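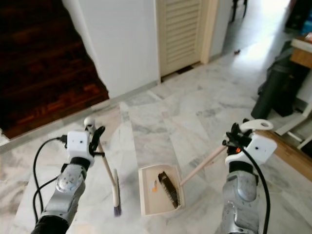
A long-handled broom and dustpan over a marble floor.

The Case for the Long Broom
Opinion, 28/12/2023

The week after the holidays is when most people find out what their floors are made of. Boxes have been opened, paper has been stuffed into whatever bin was nearest, and small scraps have traveled into rooms where no one opened anything. The usual answer is to plug in a vacuum. I think that for stone floors the usual answer is wrong, and that a broom and a dustpan with a long handle should do most of the work.

I bought a Zuserness upright in June for $246. It is a good machine on carpet. On marble it pushes larger scraps ahead of it, and it has to be carried, unwound and emptied before I can say the job is finished. My broom and pan came from Groltum and stand behind a door. By the time the vacuum is plugged in I can have half a room swept.

The long handle matters more than the bristles. A short pan means bending down for every pile, and people who have to bend will put it off. With a long one you stay upright, bring the broom to the pan and move on.
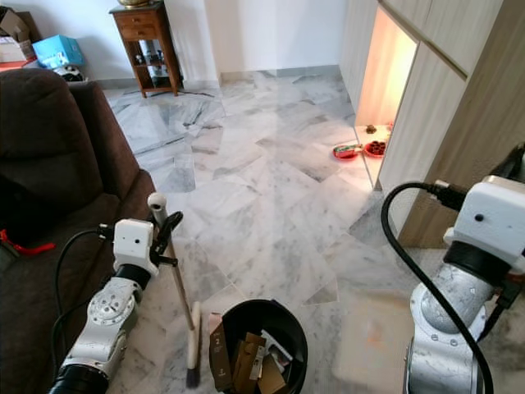 Packaging is a separate problem and should be dealt with first. Cardboard takes up far more room than it needs to. Flatten what can be flattened, crumple the rest, and get it off the floor before you sweep. Sweeping around boxes only means sweeping the same strip twice - I have done it often enough to know.

The same goes for things that live on the floor. Most of us keep more down there than we admit. Every rack, bin and bag has an edge that collects dust, and a broom can only go so far under any of them. I would sooner lift six things once than poke around them every evening.
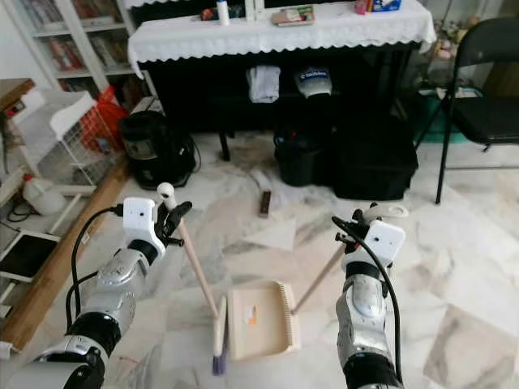 Marlow_R wrote under my last column that this is fine for a small apartment, but that in a house with 140 square meters of tile a broom is a punishment, and a decent vacuum pays for itself by spring.

I take the point about size. But few people clean a whole house at once. They clean the part they walked through that day, and for that the broom wins. I timed my own hallway and front room at 105 seconds for a light sweep. Keep the vacuum for rugs and for the big clean once a week. 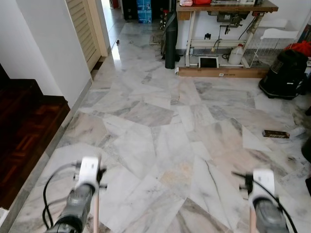 What About Stains and Cracks?

Sweeping does nothing for a stain, and neither does a vacuum. Marble needs a damp mop and a mild cleaner with no acid in it. I use Brimel, a capful to the bucket. Sweep first, though. Grit under a wet mop can scratch the polish, and having it redone in one room cost me about $400.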